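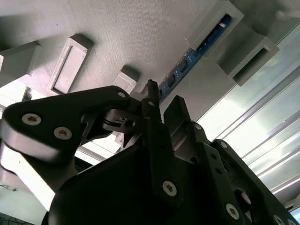 Grulthorpe Square, public space walk-round
Monthly checklist with comments, June round
Filled in by Nantana Wiriya. Read and answered by Manon Pelletier, Plindis Landscape.

The round begins at the north steps and ends at the bus side. Please mark each point OK, WATCH or REPAIR. If you mark WATCH two months in a row, it becomes REPAIR on the third.

1. Steps and ramps

1.1 Step edges are whole, no broken corners. OK
1.2 Contrast strips are complete and well fixed. WATCH
Comment: On the second flight the strip is lifting at the left end. I could put my fingernail under it but not a coin. I pressed it down and it came up again.
1.3 Handrail does not move when pulled with two hands. OK
1.4 Ramp surface is free of sand and leaves. REPAIR
Comment: Much sand at the bottom of the ramp. It comes from the planting bed, where the edge is lower than the paving. Sweeping helps for a few days only. I wrote the same in the last two rounds.
M.P.: Agreed. The edge was drawn higher and was built too low. I have asked Lapointe for a price to raise it.

2. Paving

2.1 No stone stands more than 4 mm above the next one. REPAIR
Comment: Two stones near the drinking fountain are too high. I measured with the steel ruler, not with the plastic one, because the plastic one has a worn end. I have put chalk on them.
2.2 No stone moves under the foot. OK
2.3 Joints are filled. WATCH
Comment: Joints are open along the line where the market trucks turn. In the middle of the square they are good.
2.4 Drain covers are closed and level. OK
2.5 Guiding strips for blind people are free of objects. REPAIR
Comment: Café chairs are standing on the strip again. I spoke with the waiter and he moved them. When I came back from the bus side they were there again. I think a mark on the ground would be better than talking.
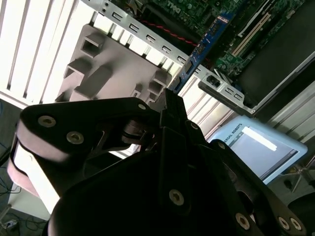 Page last changed: June, by N. Wiriya (points 2.5 and 4.3)

3. Benches and walls to sit on

3.1 No splinters, no screws standing out. OK
3.2 Long bench: all slats fixed. WATCH
Comment: One slat makes noise when a person sits down. The screw is turned tight, so perhaps the hole is too wide now.
M.P.: Please don't use a longer screw, it will go through to the back. The contractor should plug the hole and drill it again.
3.3 Low granite wall: edges are safe for hands and legs. OK
Comment: There is dark wax on the long edge from skateboards. For me this is not damage. The stone has a rounded edge and was chosen for this use, so I don't mark it.
M.P.: Correct, leave it. Only report if a piece has come off.
3.4 Space beside the bench is free for a wheelchair. OK

4. Trees and planting

4.1 Tree grates are flat and locked. OK
4.2 No dead branches over the walking area. WATCH
Comment: The third tree from the kiosk has few leaves on the street side. I am not a tree specialist and I ask that someone looks at it before the summer party, when the stage will stand under it. The organizer expects 200 people.
4.3 Branches leave free height for walking. OK
Comment: I first wrote WATCH here. The low branch was cut on the same afternoon, so I changed it.
4.4 Watering bags are filled. OK

5. Lighting (do this part after 9 p.m.)

5.1 All lamps on the poles are working. OK
5.2 Lights under the steps are working. REPAIR
Comment: The lowest row is dark from one end to the other. Above it everything is on. The cover of the box is closed and I did not open it.
5.3 No open doors or loose wires on poles. OK
5.4 You can recognize a face on the path to the bus stop. WATCH
Comment: Between the kiosk and the stop it is difficult. The kiosk used to leave its sign on, and now it switches off at closing time.
M.P.: This needs a proper light measurement. I will put it on the list for Clasanis, together with 5.2.

6. Money and follow-up

Repairs under 1,000 can be ordered directly from this list. Points 2.1 and 3.2 go this way. Points 1.4 and 5.2 need a written offer first.
Until the stones in 2.1 are reset, a cone must stand beside each one. If a cone is missing, please take a new one from the store behind the kiosk and write it here.

Cones replaced this month: none
Key returned: yes, 9:40 p.m.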